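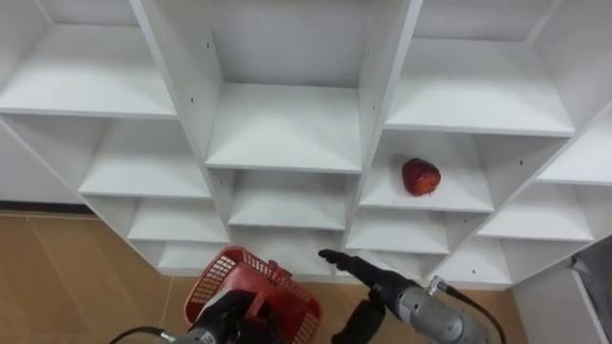
White cube shelving.

How I Organize a Yarn Stash in Cube Shelves (and Find Things Again)

Updated 17th March

I've been knitting for a long time and hoarding yarn for slightly longer. Last August I pulled every skein out of every bag, bin and suitcase in the apartment and piled it all on the bed, and it came to 128 balls, not counting scraps. I slept on the couch that night. If your pile is smaller than mine, great, this will take you an afternoon. If it's bigger, we should be friends.

I use cube shelves for this. You can use drawers or a closet or whatever you've got, and most of the steps stay the same. I just like being able to see my colors from across the room.

What you'll need

A kitchen scale that does grams
Zip bags, the gallon size and the sandwich size
Index cards or a notebook
A pen that doesn't smear (ask me how I know)
A flashlight
A ball winder if you have one, your thumb if you don't

Step 1: Get it all in one place

I mean all of it. Check the bag by the door, the tote from that class you took, the drawer with the batteries in it. I found two skeins of Pustament sock yarn inside a rain boot. They'd been there at least one winter.

Don't sort while you gather. I tried that the first time and ended up sitting on the closet floor knitting a swatch.

Step 2: Look for bugs

Not fun, but do it before anything goes near a shelf. Take each ball to a window and go over it with the flashlight. You're looking for gritty specks, little webby bits, and strands that come apart when you tug gently. Anything suspicious goes in a zip bag by itself, right away, with the air squeezed out.

My routine for a suspicious ball is a week in the freezer, a couple of days out on the counter still in the bag, then another week in the freezer. After that I shake it outside and look again. If a ball has been really chewed up I let it go. I know. It hurts.

Acrylic and cotton aren't much of a snack for moths, so I check those quickly and move on.

Step 3: Sort by weight first, color second

Everybody wants to go straight to the rainbow! I did too, and it looked gorgeous for maybe a month. Then I needed worsted for a hat and had to squeeze every blue thing I owned to find it.

So make piles by thickness. Mine are lace, fingering, DK, worsted, and everything bulky. If a ball has lost its label, wrap it around a ruler for one inch, with the strands side by side and not squished, and tally the wraps. Very loosely, I go by this:

Fingering: 14 or more
DK: 11 to 13
Worsted: 9 or 10
Bulky: 8 or fewer

Charts disagree with each other on this, so pick one and stick with it. Once the piles are made, put each one in color order if you like. I do. It makes me happy.

Step 4: Weigh the partial balls

Put each leftover on the scale and write down the grams. Then do a little math. If the full skein was 100 grams and 437 yards, and you have 60 grams left, you've got 0.6 times 437, so 262 yards with a bit to spare. Plenty for a pair of short socks, at least on my feet.

Write the yardage on a card and tuck it in with the ball. I used to tell myself I'd remember. I have never once remembered.

Step 5: Make the cards

One card per yarn. Mine say:

Brand and color name
Fiber
Weight group
Yards on hand
Which cube it lives in
What I bought it for, if anything

That last line is the one I enjoy the most. I've got a card for some gray Illell that says "sweater for me, finally," and reading it does make me feel a little guilty every time. When I was done I added up the yards on all the sweater-quantity yarn, and that part alone came to 2376. Two sweaters, probably, if I keep the sleeves sensible.

You can put all this in a spreadsheet. I did that for a while, but the laptop was never where the yarn was, and the cards live in a recipe box right on top of the shelf.

Step 6: Fill the cubes

Give each weight group its own cube or run of cubes. A few things I've settled on after moving mine around way too many times:

Heavy cones go at the bottom. A full cone is no joke when it rolls off.
Lace goes up high, where the cat has less of an opinion about it.
Sweater quantities stay together, even if it breaks up the color order.
Leave one cube empty. You're going to buy more yarn. Let's be adults about it.

Twisted skeins stack nicely with the ends facing out, like loaves of bread. Cakes go flat side down, and two high is my limit before they start to lean. Those big squashy bulky balls just get stuffed in, and they look fine that way.

If your shelves get direct sun, hang a piece of fabric over the front or pick another wall. I had a beautiful red Takagi cotton fade along one side, and the finished dishcloths came out striped. Some people liked them better!

Step 7: Deal with the scraps

Anything under ten grams goes in a sandwich bag with its weight group written on the outside. All those bags go in one basket. When the basket is full, I make a scrap blanket square or I stuff a toy with the worst ones. Please don't start a second basket. I had three.

Step 8: Keep it going

Every time I finish something, I weigh what's left and change the card before I put the ball back. It takes a minute. Twice a year I take everything out of one cube at a time, wipe the shelf with a barely damp cloth, let it dry all the way, and do the flashlight check again.

A couple of questions I get

Should I wind everything into cakes first? I wouldn't. Yarn that sits wound tight for years can lose some of its bounce. Leave it in the skein until you're ready to cast on.

What about sachets? Cedar and lavender smell nice and I use both, but I wouldn't count on them to stop anything. The looking and the freezer do most of the work.

How long did it all take? Two evenings of sorting and most of a rainy afternoon for the cards. I also stopped to finish a mitten in Odis tweed that turned up in the pile with the needles still in it, so take a couple of hours off for that.

Next up I want to do the needles, which are currently in a vase.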